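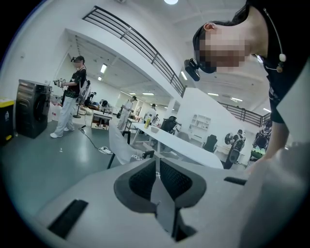
Round fitting on the main ceiling, rectangular fluorescents under the mezzanine.

Workshops > Lighting > Mezzanine rooms
Reading time: 4 min
Filed under: Lighting and Electrical, Small Workspaces

Relamping and Balancing Light in a Room with a Mezzanine

Gordon Nguyen, 14 Nov 2019

A mezzanine splits one room into two lighting problems. The open part has a high ceiling and few fittings. The part underneath has a low ceiling and fittings much closer to the work. If both are lamped the same way, the area below the deck reads bright and the open floor reads dull. The procedure below covers measuring, relamping and cleaning in that order.

What you need

– Light meter reading in lux
– Masking tape and a marker
– Platform ladder rated for the high ceiling
– Replacement tubes, all from one batch
– Two microfiber cloths, one damp and one dry
– A copy of the floor plan

1. Mark the grid

Tape a cross on the floor every 40 inches, starting under the mezzanine and continuing into the open area. Number the crosses and copy the numbers to the plan. Keep one row close to the edge line of the deck, where the level changes fastest.

2. Take the first readings

Close the blinds. Switch everything on and wait ten minutes for the tubes to settle. Hold the meter flat at bench height and stand so that your body does not shade the sensor. People who lean over low work lose more light than the meter suggests, so take a second reading at floor level wherever work is done on the floor.

In the Barkach unit, before relamping, bench readings ran from 270 lux in the open area to 800 under the deck. A spread that wide is uncomfortable for anyone who walks between the two.

3. Relamp by zone

Isolate the circuit at the panel and confirm it is dead at the fitting. Start under the mezzanine. Replace every tube in the zone in one session, including those that still work. Mixed tubes of different ages give a patchy color that no later adjustment will fix.

Then do the high ceiling. A single central fitting should get the highest output its label allows. Do not exceed the label.

4. Clean the diffusers

Wipe damp, then dry. We recovered some 47 lux at the worst cross from cleaning alone. Wipe the ceiling around each fitting as well – a white ceiling is part of the lighting.

5. Check for railing shadows

Horizontal bars can throw stripes on the floor if a strong source sits behind them. Walk the edge line with a sheet of white paper held flat. Where stripes show, move the bench before you move the fitting.

6. Repeat the readings

Use the same crosses, meter and height. Write both sets on the plan and file it with the tube batch number. Next full check at Barkach is in June.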